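Where Does the Food Go? Decanting, Packaging and the Forgotten Back Row

Project report by Marichka Pavliuk, Consumer Studies, Malomis College

Why I picked this

My mom pours everything into jars. Rice, lentils, cornmeal, three kinds of sugar, all of it. My roommate Elora thinks this is nuts, because once the bag is gone you don't know how old anything is or how long to boil it. We argued about it for most of last semester, and when the project list came out in March and "household storage" was on it, I signed up before I'd even read the rest of the page!

My question was pretty simple. Do people who move dry food into their own containers end up throwing away more of it, or less, than people who leave it in the package? I kept it to shelf food (grains, cereal, flour, beans, coffee, tea) and left out the fridge and freezer.

How I did it

I asked 22 households to keep a storage diary for one month. Most of them came through a sign-up sheet at the Gidaner food co-op, and a few were neighbors who felt sorry for me. Each time they threw out something dry they wrote down what it was, what it had been kept in, and why it went in the trash. I also asked everyone to tell me where their containers stood – counter, open shelf or closed cabinet – which I added pretty much as an afterthought and which ended up being the part I liked best.

I wanted a scale in every kitchen too, but that was way beyond my budget, so people estimated amounts in cups. Some of them estimated very generously. One diary has "a cup or maybe a pot" of barley, and I left that entry out of the totals.

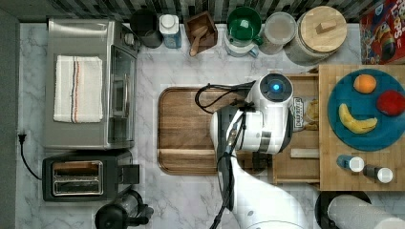

What the diaries said

All together I got 46 throw-away entries that were complete enough to use. Jar people and package people came out closer than I expected. Package people mostly lost food to staleness: bags folded over once and left, cereal liners ripped down the side, crackers in a half-open sleeve. Jar people lost food to mystery. They'd find something pale and powdery and have no clue whether it was bread flour, cake flour or potato starch, and out it went.

Place mattered more than container. Stuff on the counter hardly showed up in the diaries at all, jar or box. You see it, you use it. The closed cabinets were the problem, especially deep ones, and the back row of a deep cabinet is where most of the beans seem to go to die. Dhanial, who read my draft, asked if that's just because people put the food they like on the counter in the first place. Good point, and I can't rule it out with a one-month diary.

I also went through the comments people wrote in the margins. My favorite was from a dad who cuts the cooking directions off every package and tapes them inside the cabinet door. He's been doing it so long that he has directions up there for pasta shapes his family quit buying.
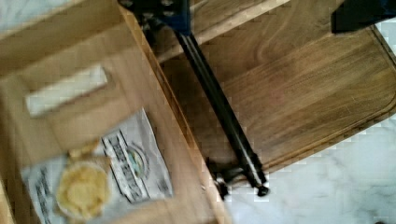 Reading time for this section: 2 min

Paper bags, and why I got stuck on them

I hadn't planned a section on paper bags, but they kept coming up. Flour, sugar and loose tea are often sold in paper, and paper is a pain. It tears, it doesn't close again, and it leaks a little every time you move it. Folks in the diaries had all sorts of fixes: clothespins, a bread bag over the top, the whole thing stuffed in a bigger jar with the label facing out. That last one is kind of the best of both sides, and Elora and I have agreed to call it a draw at our place.

What I'd do differently

I'd run it longer, for sure. A month is nothing for a bag of dried chickpeas. I'd also mail out cheap scales, get people who don't shop at a co-op, and ask about container size, because a 400 gram package going into a jar that's a bit too small leaves you with a jar AND a bag, and now you have two places to forget things. Several people wrote about that and I had no column for it.

Thanks to everybody who kept a diary, and to my mom, who has started writing dates on masking tape and sticking them to the bottoms of her jars.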